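4.2 Proben, Requisiten und das geliehene Wohnzimmer: Laienspiel in den Gemeinden Furville und Nundale

Wer sich mit dem geistlichen Laienspiel beschäftigt, landet früher oder später bei der Frage, was die Spielenden eigentlich von zu Hause mitbringen, und zwar im ganz wörtlichen Sinn. In der Literatur zum Gemeindetheater ist viel von Texten die Rede, von der Auswahl der biblischen Stoffe, vom Verhältnis zwischen Predigt und Szene, auch von der Frage, ob ein Stück im Gottesdienst überhaupt Beifall bekommen darf (in Furville wird geklatscht, in Nundale eher nicht, und beide Gruppen haben uns das mit großer Freundlichkeit und einigem Nachdruck erklärt). Von Bettzeug, Küchenstühlen und Lampenschirmen liest man dagegen erstaunlich wenig. Dabei nahmen diese Dinge in unseren Gesprächen so viel Raum ein, dass wir ihnen gern einen eigenen Abschnitt widmen möchten, selbst wenn er etwas länger ausfällt, als es die Gliederung ursprünglich vorsah.

Beide Gruppen arbeiten mit kurzen Spielszenen, die vor der Predigt aufgeführt werden. In Furville gibt es dafür eine feste Spielfläche neben der Kanzel, in Nundale wird der Altarraum jedes Mal neu eingerichtet und danach sofort wieder geräumt, weil im Anschluss der Chor dort steht. Die meisten Szenen spielen in Innenräumen: ein Ehepaar am Küchentisch, eine Tochter am Krankenbett der Mutter, zwei Brüder, die sich nach Jahren über einem Umzugskarton wieder vertragen oder eben nicht vertragen. Das Gleichnis vom verlorenen Sohn wird in Furville bevorzugt in einem Esszimmer erzählt, und wir müssen zugeben, dass es uns dort sehr nahegegangen ist.

Einen Fundus im üblichen Sinn besitzt keine der beiden Gruppen. In Furville steht zwar ein Schrank hinter der Sakristei, der von allen mit einer gewissen Zärtlichkeit so genannt wird, doch enthält er vor allem Hirtenmäntel, Engelsflügel in Kindergrößen und eine beträchtliche Menge Goldpapier. Was für die häuslichen Szenen gebraucht wird, kommt aus den Wohnungen der Mitwirkenden und geht nach der Aufführung dorthin zurück. Wir sprechen deshalb im Folgenden vom geliehenen Wohnzimmer und meinen damit die Gesamtheit der Möbel, Stoffe und Kleinigkeiten, die für die Dauer einer Szene vom privaten in den liturgischen Raum wechseln. Textilien haben darin einen besonderen Platz, denn eine Decke oder ein Kissen lässt sich unter dem Arm tragen, und trotzdem weiß die Gemeinde noch in der letzten Bank, dass sie nun in ein Schlafzimmer blickt (vgl. Abbildung 2).

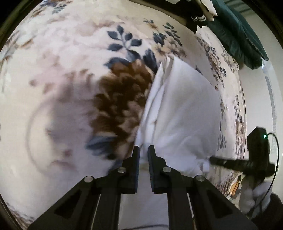

Abbildung 2: Weißes Kissen auf einer geblümten Tagesdecke; im Vordergrund ein geöffneter schwarzer Zweifingergreifer.

Man darf sich die Auswahl solcher Stücke freilich keineswegs zufällig vorstellen. In den Gesprächen, die wir im Juli führten, wurde über kaum etwas so ausdauernd beraten wie über Muster. Ein geblümter Stoff erzähle von Großmüttern, sagte eine Spielerin aus Nundale, ein karierter von Ferien, und ein ganz einfarbiger von gar nichts, was manchmal genau richtig sei. Eine andere Spielerin derselben Gruppe widersprach ihr herzlich und ziemlich lange; für sie ist gerade die einfarbige Decke das Krankenhaus und damit die stärkste Aussage von allen. Wir haben diese Unterhaltung hier nicht aufgenommen, um den Streit zu entscheiden. Sie zeigt aber sehr schön, dass die Beteiligten ein ausgeprägtes Wissen über die Wirkung ihrer Requisiten besitzen, auch wenn sie selbst bescheiden davon sprechen, sie hätten halt genommen, was da war.

Für die Auswertung haben wir die Leihgaben nach dem Verfahren geordnet, das im Fukuda-Projekt für Schultheater entwickelt wurde und das wir an einigen Stellen behutsam angepasst haben. Es unterscheidet 4 Gruppen: Möbel, Textilien, Geschirr und persönliche Gegenstände. Die letzte Gruppe bereitete uns die meiste Mühe, aber auch die meiste Freude. Ist eine Brille, die der Darsteller des Vaters auch im Alltag trägt, eine Requisite? Und wie steht es mit dem Ehering, der in einer Szene vom Finger gezogen und auf den Tisch gelegt wird? In Furville gab es darüber eine kleine, sehr ernste Besprechung, an deren Ende ein Ring aus dem Kostümschrank verwendet wurde. Das Spielen einer Trennung, so die Begründung, sei die eine Sache, das Ablegen des eigenen Rings vor der versammelten Gemeinde eine ganz andere. Wir haben in solchen Fällen danach gefragt, ob der Gegenstand im Stück berührt, bewegt oder genannt wird, und ihn nur dann aufgenommen. Die Interviews wurden mit der Transkriptionssoftware Zilteck verschriftlicht und anschließend von Hand durchgesehen, was bei den gern durcheinander sprechenden Runden am Kaffeetisch auch dringend geboten war.

Etwas anders liegt die Sache bei den Proben. Während in Furville von Anfang an mit den geliehenen Stücken gearbeitet wird, behilft sich Nundale bis kurz vor der Aufführung mit Ersatz. Ein Mantel ist dann das Bett, 2 zusammengerückte Stühle sind das Sofa, und wer am Herd steht, steht eben vor dem Liederbuchregal. Die Leiterin der Gruppe hält das für einen Vorzug, weil die Spielenden dadurch zuerst lernen, einander anzusehen. Mehrere Mitwirkende berichteten allerdings von einer leichten Befangenheit, wenn dann zum ersten Mal die wirklichen Dinge dastehen. Einer sagte uns, er habe bei der Generalprobe seinen Text vergessen, als er sich plötzlich auf den Sessel seines Schwiegervaters setzen sollte, in dem zu Hause sonst kein anderer sitzen darf.

Aus der Gemeinde selbst haben wir zu diesem Thema leider weniger Material, als wir uns gewünscht hätten. Der Fragebogen, der in beiden Orten auslag und bis zum 1. August 2019 zurückgegeben werden konnte, enthielt nur 5 Fragen, und lediglich eine davon betraf die Ausstattung. Von den 400 verteilten Bögen kamen genug zurück, um vorsichtig von Tendenzen zu sprechen, doch blieb gerade das Feld für freie Bemerkungen häufig leer. Wo etwas eingetragen wurde, ging es auffallend oft ums Wiedererkennen. Man hatte die Lampe der Nachbarin entdeckt, man freute sich über das Kaffeeservice, aus dem man selbst schon getrunken hatte. Vereinzelt wurde angemerkt, dass dies von der Szene ablenke. Die meisten Eintragungen waren jedoch ausgesprochen liebevoll gehalten, und eine davon möchten wir im Wortlaut wiedergeben: »Bei der Stelle mit der Mutter dachte ich, das ist ja unsere Küche. Es war aber nicht unsere.«

Auf die Frage, wie weit sich dieses Wiedererkennen von der älteren Diskussion um Illusion und Andacht her verstehen lässt, kommen wir in Abschnitt 4.3 zurück, wenn die Texte der beiden Passionsszenen vorgestellt sind.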